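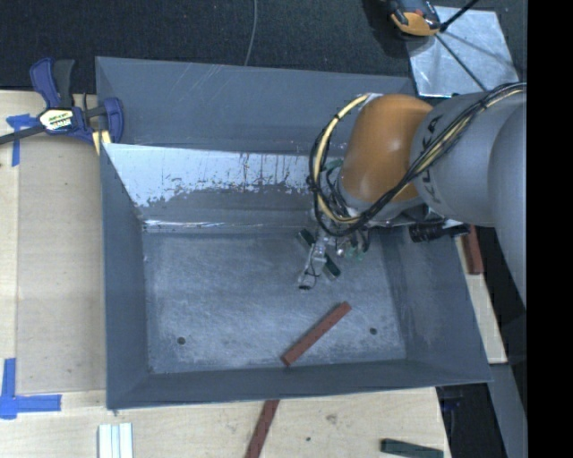 What I learned from one year of writing letters by hand

Last June I bought 100 envelopes. My wife asked me who I was planning to write to, and I did not have a good answer. I only knew that my handwriting had become so bad that I could not read my own shopping list, and that I had not received a real letter for many years. When I was a boy, my uncle worked on ships and wrote to us from every harbor. My mother kept these letters in a cookie tin, and we were allowed to open the tin only with clean hands.

So I started. The first letter was to Gil-soo Shin, with whom I shared a room when we both were students. We had been sending each other birthday messages on the phone, always the same three words and a small picture of a cake. I sat down after supper and thought I would fill one page. It took me the whole evening, and I threw away four sheets. With a pen you have to know how the sentence ends before you begin it, and I am a person who normally finds out on the way.

He answered after five weeks. I had already decided that the letter was lost. He wrote two pages about his father's garden and one line about his divorce, which I did not know about. I read the one line many times. In a phone message I would probably have sent back something quick and kind. Now I had to wait until the evening, and then I wrote him a better answer than I would have done in the morning.

The second person was Skarphéðinn Hjaltadóttir. We met a long time ago at a language course in Visham, where we were the two worst students in the class and for this reason became friends. She writes on both sides of very thin paper, so that you must hold every page against something white to read it. She also continues around the margins when the page is full, and you have to turn the letter like a steering wheel. I look forward to these letters more than I can explain to my family.

Some practical things, for those who want to try.

The pen matters less than people say. I bought an Ishida because the man in the shop was so friendly, and it is a nice pen, but it leaks when I carry it in my jacket. Most of my letters are written with a cheap ballpoint from the dentist. The paper matters more. I used a pad called Ornix for the first months, and it was too smooth, my hand was sliding and the letters all leaned over like grass. Now I use the ordinary school pad with lines. I was ashamed of the lines in the beginning – it felt like something for children – but they keep me straight.

Keep a small notebook of what you wrote to whom. I did not do this, and I told Gil-soo the same story about our neighbor's goose in three different letters. He was too polite to say something. In the third answer he only asked, "And how is the goose?"

Do not write when you are angry at the post office. I did this once and it was a very boring letter.

The hardest for me was the small talk in the beginning. In my language there is a fixed way to open a letter, with a sentence about the weather and a sentence about health, and you do not need to think. In English I never know. "I hope this letter finds you well" sounds to me as if the letter is walking through the streets with a lamp, searching for the person. But I have tried everything else and I am back to it.

I should also say something about the failures. I wrote to 11 people in total. Four of them never answered. One sent me a message on the phone with "Got your letter, so sweet!!" and I think for her this was the answer, and I have accepted it. My cousin in Skornora answered with a typed letter, signed in blue ink like a bank. It was a very good letter anyway. He described a walk he takes every morning to a bridge and back, with all the dogs he meets, and I now know these dogs quite well.

My handwriting has improved a little. My daughter can read it now, if she is patient, except for the letter r, which she says looks like a broken v. I am practicing the r. I fill half a page with it while the potatoes are cooking.

From the 100 envelopes there are still many left, because I spoiled some with wrong addresses and used a few for seeds. The tomato seeds are in the one that was meant for my old teacher. I found out in spring that he had moved, and his sister has promised to send me the new address. Until then I have already written the first page to him, and I keep it in the kitchen drawer under the string.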